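Bistaldale kitchens to try out robot arms on screen before any money is spent

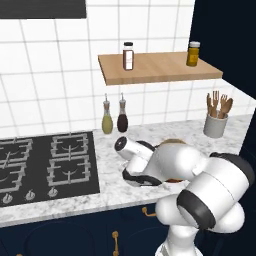 A computer-rendered kitchen with a white robotic arm reaching over the counter next to a gas cooktop.

Anyone who has ever bought a big appliance for a small kitchen knows the feeling of getting it home and finding that the oven door won't open all the way. The people who plan the meal kitchens in Bistaldale would very much like to avoid that feeling, and so they have decided to do a good deal of their robot shopping on a computer first.

The town's meal service, which cooks lunches and suppers for older residents and for families who have asked for a hand, runs 11 kitchens in church halls, school annexes and one very handsome former bakery. Between them they send out 3,000 meals a month. The cooking is done by hand, and will go on being done by hand, but there is a lot of lifting, stirring and fetching that wears on wrists and shoulders, and the service has been asking for the better part of two years whether a robot arm beside the stove could take on a share of it.

The answer so far is a cautious maybe, with a planning budget attached. Under a proposal going out for comment this month, the service would work with Jorkimora, a small design studio that builds kitchens as computer models and puts a working model of an arm inside them. Cooks can then look at where the arm would stand, how far it could reach and what it would be in the way of, long before a drill goes anywhere near a countertop.

That last point came up again and again at the open session in the old bakery, where there was coffee and a very good plum cake, and where the talk ran well past the hour it was supposed to end. Cooks wanted to know whether they could still get at the cabinets with the arm mounted, whether the oil and the spoons would have to move, and who would wipe the thing down at the end of a shift. One cook from the school annex asked whether it could be switched off during the holidays to save on electricity (it can), and another wanted to know if it would be noisy. The studio promised to come back with an answer on that one.

The money is the harder part, as it usually is. The service has two quotes in hand, one from Heitmann and one from Trevo, and they are not easy to lay side by side. Heitmann's covers the arm, the mounting and the first round of training. Trevo's is lower at the start, but charges separately for service visits and for replacement grippers, and the planners have asked both firms to quote again on the same five-year terms. They have also asked for the cost of reinforcing a counter, as several of the older kitchens have cabinets that were put in a long time ago and would need looking at.

If the proposal goes through, the first model would be made of a single kitchen, with the cooks there invited to sit down with the studio and try different layouts. A purchase of one arm could follow in the next budget year. Buying for the other kitchens isn't in the plan, and the proposal says plainly that any such request would need its own hearing.

So far 57 people have sent in comments, a good number of them from the cooks themselves, and the service says it is grateful for every one, including the long ones. Comments can be dropped off at any of the kitchens during serving hours or handed in at the town office, Room 327, until the end of July. Paper copies of the proposal are there too, in large print for those who'd like it, and the two quotes can be read at the desk on request.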